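Section 4. Running the CPU seating trial (Nurnura policy, Dosico bench)

Read this before you trust any number the evaluation script prints. The Nurnura release notes claim the learned insertion policy beats the scripted baseline on every part in the set. We could not reproduce that for the processor, and the set-up below is how we tried. If your result looks better than ours, check steps 5 and 6 first.

4.1 Preparing the bench

1. Lay the tower on its side with the side panel off and the opening facing up. Power cord out. Keep the feet of the case toward the operator.

2. Put the parts fixture to the left of the tower. Hard drive in its blue caddy, expansion card upright in its slot, processor in the recessed pocket.

3. Open the socket and raise the retention bracket by hand. The policy was never trained to do this, whatever the demo reel suggests. 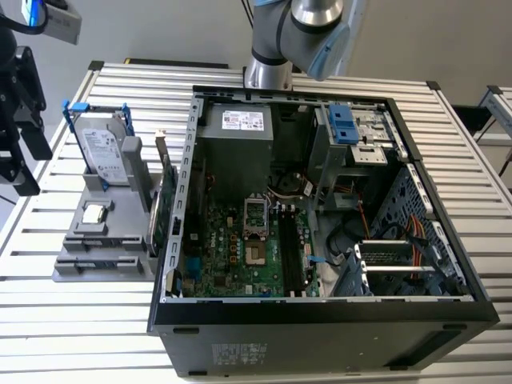 Reading time for this section: 3 min

4. Home the arm and run the Oltix calibration routine. It reports PASS or FAIL with no residual. Treat PASS as "did not crash" and touch off on a corner of the fixture yourself.

Note: The fixture pocket is a help to the policy. It presents the chip in the same orientation each time, so what you are measuring is placement from a known pose. The Nurnura notes call this "unstructured assembly." We don't.

4.2 Running the trial

5. Set the seed to 3039 and leave it alone. Montserrat Cifuentes reran our first batch with other seeds and the gap between the two methods closed to almost nothing. We report every seed now, and you should too.

6. Set max_steps to 400 for both methods. The default config gives the learned policy 600 and the baseline 400, and this is not mentioned anywhere except in the config file itself. Extra steps mean extra retries.

7. Before each attempt, look at the wrist camera view. You want all of the socket in view, with the load plate fully open. If the gripper covers any of the contact pins, jog the arm back and look again.

CAUTION: Socket pins bend easily and a bent one can be hard to see. Stop the arm before reaching into the case. Do not wipe the socket.

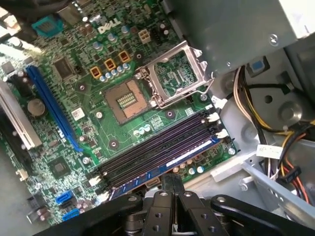
Fig. 4-2. Wrist view with socket empty and load plate open.

8. Start the attempt. Keep a hand on the stop button until the arm has retracted.

9. Score it by eye and write it down before you look at the script's own score. The Demchenko success detector works from gripper height alone. A chip sitting crooked on the socket rim can be scored as seated.

10. Return the chip to the pocket and repeat for 11 attempts per method, switching methods each time. Do not run all of one and then all of the other. Our Thursday batch was done that way and we threw it out.

4.3 Reading the results

Eleven attempts is a small sample. A difference of one or two successes tells you very little, and we would not put it in a chart. Report raw counts, the seed, the step limit and who did the scoring.

Note: We have no memory module or drive results under matched step limits yet. The figures in the release notes for those parts may hold up. Until someone runs them with equal limits, leave them out of any comparison table.

If the arm stalls above the socket, see Section 6, Faults.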